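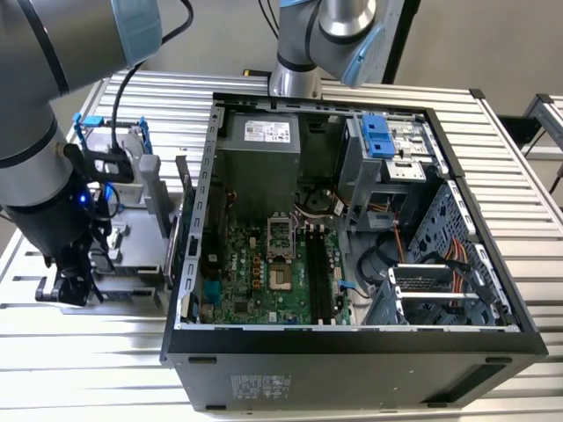
May 20, 2026
Prepared by Tala Kanaan

Estance computer refurbishment: progress report to the Gratitz fund

This report covers the period from February to now. The grant pays for parts, bench time and delivery of desktop computers to families and community groups on the Idside waiting list.

Intake
We have received 522 desktop towers, nearly all from office clear-outs. Most are business models from the same few years, so parts can be swapped between them. Laptops were also offered, but we have turned them down for now as we have no storage for them and no spare chargers.

Stripping and checking
Every tower is laid on its side and opened before anything else is decided. Drives come out first and go to Getachew Fikre for wiping. He keeps the log of serial numbers, and a copy goes back to the donor when a batch is done. After that the processor, memory and power supply are checked. Boards with bent socket pins are set aside for parts. The drive cages and caddies are kept even when the rest of the case is scrapped, as the plastic latches break easily and we can't buy them separately at a fair price.

Finished machines
Of the towers opened so far, 97 have been rebuilt, tested overnight and delivered. Another 53 are complete except for a drive. The price of solid state drives rose after our budget was approved, and the parts line will be spent before the end of the period. Elsa Granström is getting a second quote from Rustad.

Problems
Sorting took longer than planned. The first pallets arrived with screws and side panels mixed together in boxes, and Bendik Nygård spent most of two weeks matching them up. We now ask donors to send the cases closed. Five towers had swollen capacitors and went straight to the recycler.

Next period
We plan to finish the machines waiting on drives and start on the older stock at the back of the store. We ask the fund to let us move the unspent delivery money to parts. Trygve Wallin has the revised budget and can send it on request. Delivery costs have been low so far as most groups picked up their own computers.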